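The Purple One

Rattana Kaewmanee did not believe in bargains. A bargain, in her experience, was a thing somebody else had already regretted. So when the card came through the door saying that Condenwood was clearing its stock, everything to go, she read it twice, looking for the catch, and then put her coat on.

The shop was up a flight of stairs behind the Clorkport bus station. It had black curtains where you would expect walls, and a black rail, and a man called Tseng who said good morning as though he had been told to.

"Everything to go," said Rattana. "Go where?"

"Home with you, I hope," said Tseng.

She gave him the look she kept for people who hoped things, and turned to the rail.

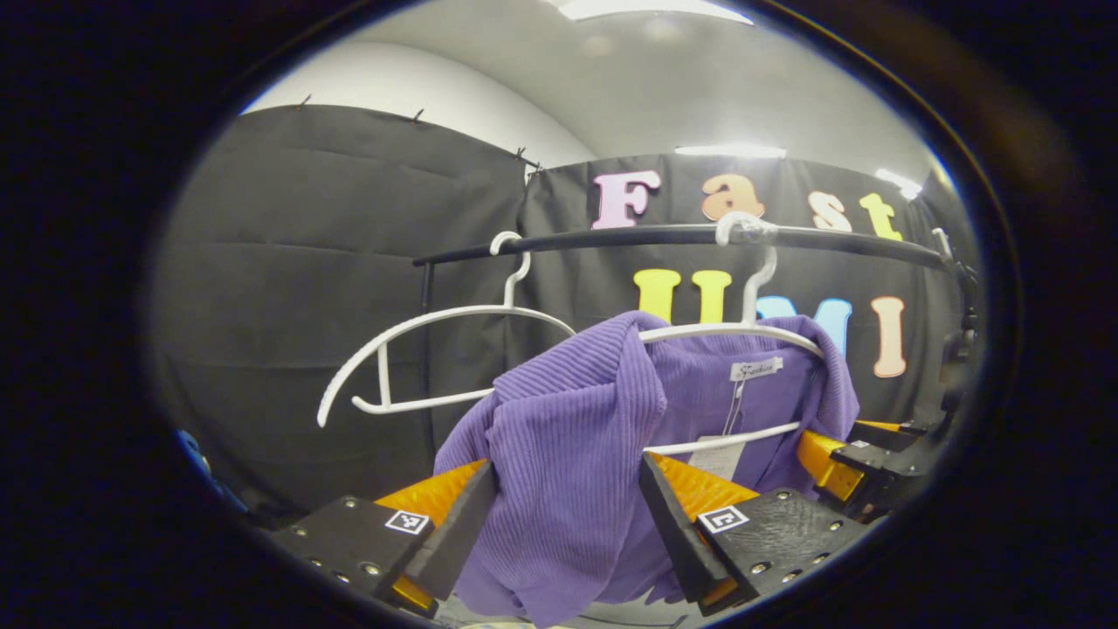
It was a soft sort of purple, the purple of sweets nobody's aunt would admit to liking, and it was ribbed all the way down. She found the label at the neck. Fashion, it said, or near enough, in curly writing.

"Fashion," she said aloud. "Whose?"

"It's just the label."

"I can see it's the label. I'm asking what it's supposed to tell me. If a tin said Food on it, would you eat it?"

Tseng considered this for longer than she had expected. "Depends on the tin," he said.

She turned the price tag over, and back again. Tseng said the price had come down from 229 to 143, and she wanted to know who had ever paid 229. Had he met them? He had not. Then how did he know it had been 229? Mernard had told him. And who was Mernard? Mernard owned the curtains.

"And the clothes?"

"He never said."

Rattana rubbed a cuff between finger and thumb. Her sister had owned a purple jumper once, the winter they shared the flat over the chemist's, and had worn it every day of December and been unbearable. People had stopped her in the street to say how well she looked. Rattana had worn brown that year. She had worn brown most years.

"It'll bobble," she said.

"Probably."

"And it'll stretch."

"They do, a bit."

She was annoyed by this. She had come ready for a liar. She stepped back from the rail, to see whether the thing looked any worse from a distance, and noticed for the first time what had been put up on the curtain behind it. 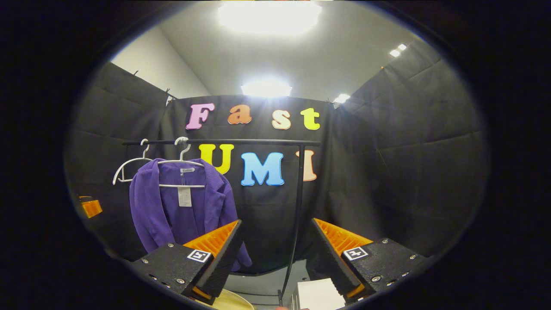 The coloured letters on the back curtain: "Fast" above, "UMI" below.

"Who's Umi?" she said.

"I only started on Monday."

"And is she fast?"

"I couldn't tell you."

Rattana thought that this was a poor way to run a shop. She said so. She said that in her opinion there would be another card through the door by Christmas, everything to go again, and the same clothes on the same rail at some other price Mernard had thought of in the bath. Tseng said he wouldn't be surprised. He asked if she wanted a bag.

"I haven't said I'm buying it."

"No," he said, and went to find one anyway.

She waited until he had his back to her before she held the sleeve up against her wrist.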